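2020-06-14

Slept until nearly nine. Rain overnight, and the gutter over the back step is leaking at the join again. I put the bucket under it and left it at that.

Rang Mylene after breakfast. She has decided against moving to Ternirach, at least until the new year, because the rent on the flat went up between her seeing it and asking for the papers. She sounded relieved. We talked for the better part of an hour, mostly about her mother's knee and whether to sell the car. I think she should sell it. I said so once and then let it go.

Did the seed potatoes I should have done in April. Two rows, and there was no room for a third with the rhubarb where it is. The soil down the fence end is still mostly clay. Povilas Lūse says he can let me have a trailer load of compost for 100 dollars, delivered, which seems dear, but I can't carry it home myself and he knows that. 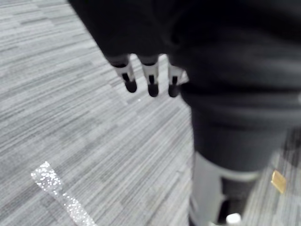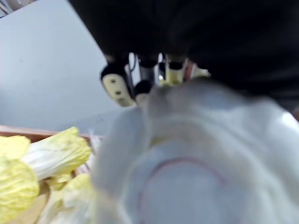
Lunch was soup from Friday. Afterwards I walked out along the Ondby road as far as the bridge and back. The river is up and a fair colour of brown. Met Rhydian Bevan with both dogs. He has had his hours cut to two days a week and is thinking of going back to fencing work with his cousin. I told him the Strazds place wants its whole bottom boundary redone, around 400 metres of it, and he wrote the number on his hand.

My left boot lets in water at the heel. The glue didn't hold.

Finished the library book, the one about the lighthouse families. The last third dragged and there were too many letters printed in full. It's a pity, as the early chapters on the supply boats were very good. I don't know when I can return it. The branch has a box out the front but the sign said it was closed too.

Tea was eggs on toast. Wrote to Tymofii, two pages, and found I have only the one stamp left. Must ring the plumber tomorrow about the gutter, and pay the rates.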